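# Picture card

A **picture card** is a plastic or paper card of small, usually rectangular format, with a printed design covering one or both of its faces. It is used as an access card, a membership card, a gift card or a library card. The design has no technical function, but it helps the holder to find the right card quickly among several others.

## Origin

Early access cards in offices were plain white, with a number on the back. In December 2009 the regional library service of Grekholm began to give its readers cards with printed landscapes, and the practice spread to swimming halls and bus companies in the same district. The first Grekholm series had 73 designs. A later series, made by the printing house Skunero, had 211, and many readers exchanged their cards until they got the one they liked.

## Design

Nature subjects are the most common. Leaves, branches, water and snow are easy to repeat over a whole surface, and they still look complete when a corner is covered by a thumb or by the edge of a wallet. Warm colours such as yellow and orange are often chosen for cards that must be found in a dark bag. Thin dark lines over a light ground are also popular — small scratches are less visible between them.

The surface may be matt or glossy. A glossy card shows stronger colours, but it reflects lamps and windows, and a printed number can be hard to read from the side. On matt cards fingerprints are seen less.

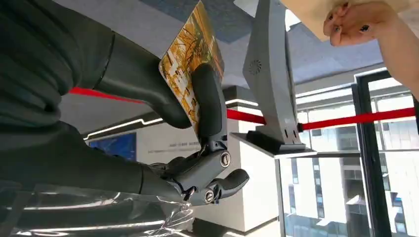 According to one reader of the Grekholm library newsletter, the pattern matters more than the librarians believe, and she would recognise her own card from the other end of the counter, while her husband's plain grey one gets lost every winter. Other readers wrote that they prefer a plain card with large figures. The library now offers both kinds.

## Use

The way of presenting a card depends on the reader. Contactless cards are held flat near the marked area. Cards with a magnetic stripe are pulled through a slot, and the print on the stripe side is therefore kept simple. Cards with a barcode are shown to a scanner or a member of staff; the code is placed on a white field so that the picture does not disturb it.

## Collecting

Used picture cards are collected in the same way as telephone cards. The Nyanda catalogue, last revised on February 4, 2022, lists 963 designs and arranges them by subject and not by issuer. Cards from the Zornomex series, printed in only 200 copies each, are considered difficult to find. Collectors usually keep them in pocket sheets, away from direct sun — the yellow inks fade first.

## See also

- Gift card
- Library card
- Telephone card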